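3. Layout of the worktop and placing of the rack

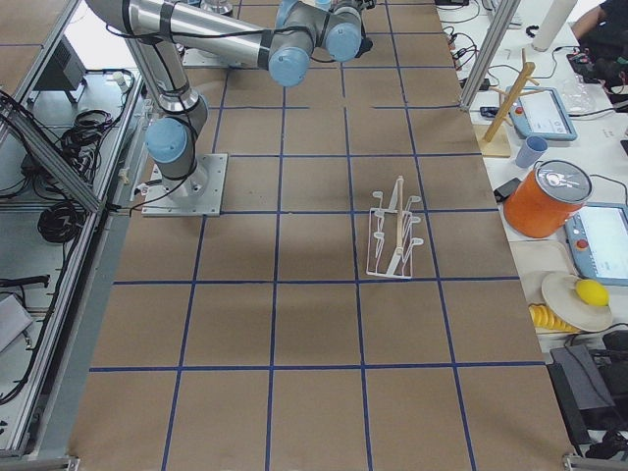

Figure 4. The dish rack standing in one square of the taped grid, slightly right of the middle column.

3.1 Covering and grid

All the placing work in this study was done on one long table. We covered the table with brown kraft paper and divided it into squares with strips of dark blue tape (Figure 4). Earlier trials at Skullemow had used pencil lines on bare board, and these rubbed away within a week or so of normal use. Tape stays put for longer and can be lifted and laid again when a line has drifted. The paper was changed once during the study, in April, after a spill.

The paper also has a drawback. It creases if a heavy object is dragged across it, and a crease under one foot of a rack is enough to make the rack rock. Helpers were therefore asked to lift the rack between squares and to set it down flat. Where a crease did form, the square was left out of that round and the result was entered as missing.

3.2 The rack

The rack is a white wire dish rack with a rectangular base and upright curved prongs along both sides. We chose an open wire rack over a moulded tray after reading the household survey by Moffat, in which people complained more often of trays that held water than of racks that took up room. A thin wooden dowel stands upright through the middle of the rack. It served as a sight mark in our measurements. The prongs are close in shape to one another, and from a low angle it is hard to say which part of the rack is being looked at. The dowel gave each helper the same point to judge from.

The position of the rack was recorded by square and by the tape line nearest to its lower edge. In the placing shown in Figure 4 the rack lies inside a single square, with its lower edge on one of the horizontal tape lines. We call this a "line" placing. A "centre" placing has clear paper on every side, and a "cross" placing has the base lying over a tape line so that the rack is shared between two squares.

3.3 Procedure

Each round began with the rack in a line placing. The helper was given a card naming a new square and one of the three kinds of placing, moved the rack, and stepped back. A second person then read off the position. No time limit was set, but helpers who took longer than 15 seconds were asked afterwards what had held them up. Most said they were unsure whether the base or the tops of the prongs should be lined up with the tape. The card was reworded to name the base, and the question came up less often from then on.

Angus Moffat checked up to 100 of the readings against a steel rule. Where his reading and the first one differed by more than the width of the tape, the round was repeated. Readings that fell within the width of the tape were accepted as they stood.

3.4 Lighting

The room lights were left on throughout. The rack throws only a faint shadow on the brown paper, and we did not correct for it. In the Fudevley kitchen, where the light came from one window, the shadow of the prongs was strong enough to be mistaken for the edge of the base, and the readings taken there late in the afternoon are treated separately in Section 5.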